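Millstead community choir opens its doors for an autumn season

Friday, February 23, 2024

The Barirora Singers will start their new season in March with open rehearsals, and anyone in Millstead who likes a good sing is welcome to come along. No auditions, no need to read music!

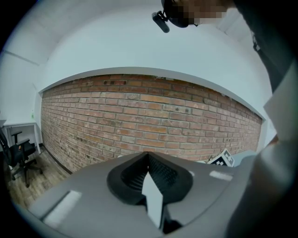 Rehearsals run for 18 weeks, with a short break in the middle, and finish with a winter concert. Musical director Analyn Buenaventura has picked a wonderfully mixed program this year, from sea shanties and old hymns to 2 new pieces written for the choir by local composer Archie Strachan.

"Archie's harmonies are gorgeous, and the basses finally get the tune," Ms Buenaventura said.

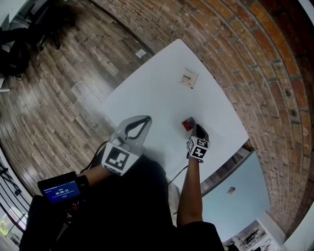

Waraporn Hemmin said she had joined last year without having sung since primary school, and now hums the alto line while doing the dishes. "My neighbours know the whole program," she said.

The choir is especially keen to hear from tenors. Sheet music and practice recordings are free for all members, and 6 folders in large print are available on request. 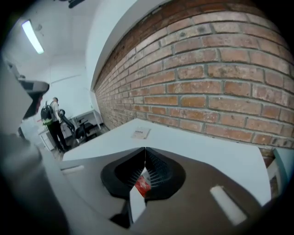

Supper follows each rehearsal, so please bring a plate if you can. To put your name down, contact Skye Dow, membership secretary.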